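Getting the wrist camera to line up with the gripper

7 September 2026

I spent most of last week on the simulated kitchen cell, which we call Furnlow, and none of it on new tasks. The wrist camera offset had drifted from the one in the config file. Anjana Siddiqui spotted it in April when her grasps kept landing to one side of the target, and we put it off until now.

The cell is simple. There is one arm, one parallel gripper, a counter and tiled walls. The camera rides on the wrist and should always see both fingertips, whatever the arm is doing. If the fingers move in the view when only the arm has moved, the mount transform is wrong.

I start with the jaws fully open and nothing in them, then park the wrist near the corner of the counter and look at what the camera gets.
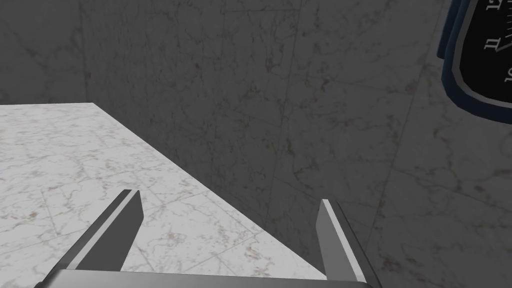

Jaws open at the counter's edge, with part of the wall clock at upper right.

The clock is handy for checking roll. Its numerals come out rotated when the wrist is tilted, and I compare the angle with what the joint readings say it should be. The first time through they disagreed by 6 degrees. I had been blaming the finger model, so that was an afternoon wasted.

The cause was an old calibration file. Ximena Henríquez had made a new one, but the loader still picked up the Navarrete version by name. I changed the path, deleted the old file and restarted.

After that I go over the counter itself. The tile seams give me straight lines to measure against, and I look at how they run between the fingers. 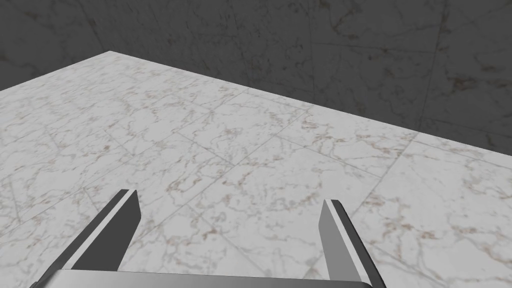
Open jaws over the marble, tile seams visible in the gap.

I ran 300 poses with the new file and logged the fingertip positions in each. The first batch had 106 poses outside tolerance - all of them from a joint limit I had typed in wrong. With the limit corrected, the full set passed.

Still on the list: finger friction, which I haven't touched, and a longer run of 1,000 open and close cycles. Estela Herrera wants the gripper speed lowered before that one starts. I'll change it tomorrow and leave the run going overnight.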